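How do you get old tape off a small flat box?
Posted by Ninel

Hi all! I've got a flat black box that somebody taped up well before it got to me, and I'd love to open it without wrecking the surface. The tape is shiny and pretty crinkled on top. Any tricks?
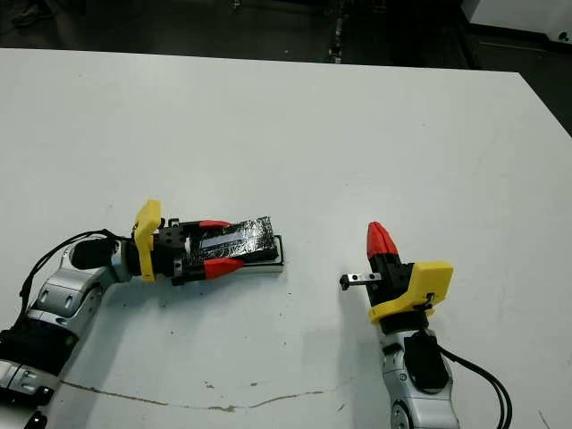
The tape on top, with the silvery strip running lengthwise

Oral
Ooh, I love these jobs! Get out the hair dryer - low setting, some 5 minutes, keep it moving - then lift a corner with a plastic card and pull back slowly, nearly flat. Leftover goo comes off with a dab of eucalyptus oil (try it on a hidden spot first, it can dull the colour of painted finishes). A big white table is brilliant for this, you won't lose any little bits!
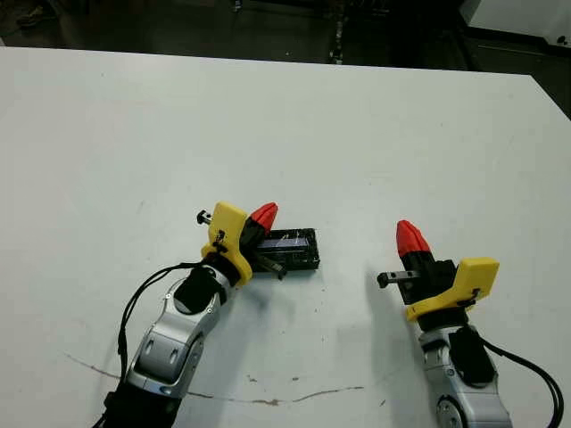
Urnetari, 5 September 2021

Sirnance
Dryer works. If it's clear tape, tilt the box until the streaks catch the light and you'll find the ends. I wouldn't use a knife. Baby oil is fine too, leave it 7 minutes and wipe.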